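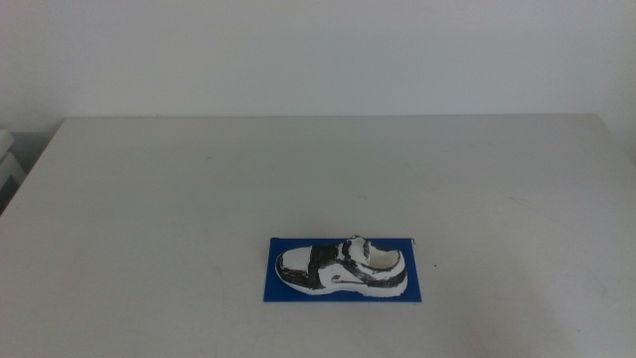 2 min read

Saturday, July, kettle on, radio off

Right, hide glue. I've been putting this off since we moved the benches round at Woltorton, and Rafail finally lost patience with me and left a bag of Trokell pearl glue on my stool with a note that just said "soak it". So I soaked it! Cold water, enough to cover, lid on, left overnight. By morning it had swollen into a wobbly brown jelly that smelt faintly of wet dog (Markos says all of them do, even the posh ones).

Into the pot and up to 60 degrees. Our old thermostat overshoots if you walk away, so I stood there like a lemon with the thermometer until it settled. Then a dribble of warm water, stir, lift the brush and watch how it runs off. Mine came off in blobs to start with, so in went a bit more water until it ran in a thin string. Skim the skin, don't stir it back in. I did stir it back in once and had bits all over the first joint.

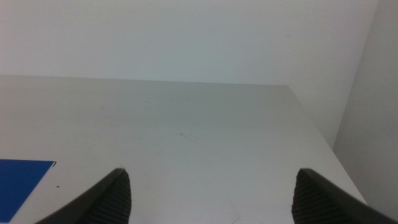

Rubbed joints

Offcuts of the pear, edges shot on the board with the Christodoulou plane. I'd touched the iron up on the 2000 stone first and it was taking lovely see-through shavings, so no complaints there. Warmed both edges with the hairdryer, brushed on plenty, pushed them together and slid back and forth till they grabbed. What a feeling when it goes. It just stops, like somebody has put a hand on it.

The long pair didn't grab. I'd faffed with the brush and the glue had gelled before I got the pieces together. Scraped it off, warmed everything again, had another go with Markos on the far end and we got it home. Left standing against the batten, no clamps.

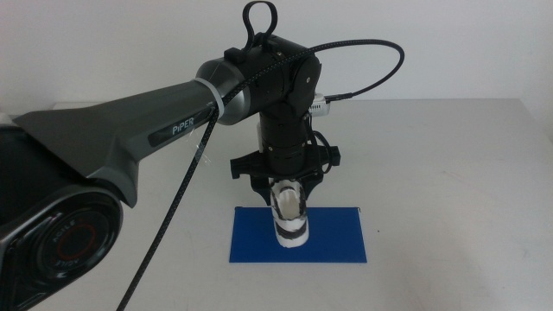 Glue notes continued · 2 min

Broke one of the short ones after lunch to see. It went in the wood for most of the length, with a shiny patch at one end where I think I'd starved it. More glue at the ends, then, and don't be mean with it.

Tried a pinch of urea in what was left, to slow it down for the Kela box lids. Much longer to fiddle about, but it felt softer on the brush and I don't trust it yet. Rafail reckons I put too much in. He's probably right, I didn't weigh it.
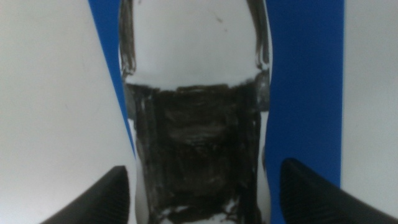 Clear plastic bottle, dark band below the shoulder

Still to do: weigh the urea properly, flatten the shooting board, ask Markos where the small glue brush went. Leftovers are in the fridge in a jam jar with a label on, please don't put it on toast.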